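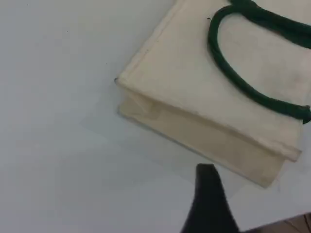

Tote bag on the cell table, seen from the wrist camera. Green rope handle, pale fabric, pale table.

The tote is the part that made me redo the wrist on this cell, so it gets the top of the post. What follows is mostly notes on the finger swap and the camera re-seat from March, written down so that I don't have to work it out again.

The cell is a single arm on a Hitorano pedestal with a two-finger parallel gripper. The light table is the one I brought over from the Plirnham shop. The fingers are black printed parts, tapered, with a squared tip. The previous set was wider at the tip and fine for boxes, but on cloth it pushed the fold ahead of itself and closed on nothing. The narrow ones get under a seam or beside a rope without disturbing as much.

Finger swap

Power the gripper down at the controller, then unplug it. The fingers are held by two screws each, and the left one has a pin that will stay in the carriage if you pull at an angle. Pull straight. I wiped the rails, put a very thin film of grease back on, and ran the jaws open and closed by hand from the jog page before fitting anything.

The new fingers went on with threadlocker on the screws. After that the zero has to be redone. Mine came up 11 counts off on the closed position, enough for the driver to report a grasp with the jaws empty. Close at the lowest force setting, store the zero, open fully, close again, check. I repeat this until two readings in a row agree. If they never agree, a finger is not seated.

Camera

The bracket had crept. It is held by a single clamp screw and the cable pulls on it every time joint 6 goes past its midpoint. Chang-ho Tak had told me to add a second strain relief on the forearm when I first built it, and I had not done it. It is done now. There is 19 mm of slack between the two ties, measured with the wrist at full rotation. Less than that and the connector takes the load.

With the bracket tight I redid the hand-eye calibration. The old file is kept as Futport_old in case I want to compare. The board goes flat on the table, 5 poses per side, wrist tilted a bit differently for each one. Do not skip the tilted poses. The solver will give you an answer without them and the answer will be bad in depth.

Exposure was the other half of it. A cream bag on a light gray table leaves very little edge for the segmentation to hold on to. The rope stands out well and the bag body does not. I dropped the exposure until the shadow along the gusset showed as a separate tone, and left the gain alone. A darker mat would fix this properly – I have one on order from Abubakar – but the table surface has to stay usable for the other jobs, so the mat needs locating pins and I have not drilled for them.

Table height

I also re-taught the table plane. Touch off at the four corners and once in the middle, with the new fingers, since they are longer than the old ones. The corner nearest the wood edge reads low. I have shimmed that leg twice and it settles again, so for now the plane fit carries it and the approach stops a little higher on that side.

Logs

The cycle counter stood at 1,798 when I opened the wrist. I wrote that on tape inside the cabinet door. Oriana Quezada keeps asking for a proper maintenance sheet, and she can have one when I find out which of these numbers matter. So far I would track the gripper zero, the clamp screw and the low corner.

Still open: drill for the mat, replace the cable boot at the wrist connector, print a spare pair of fingers in the same material.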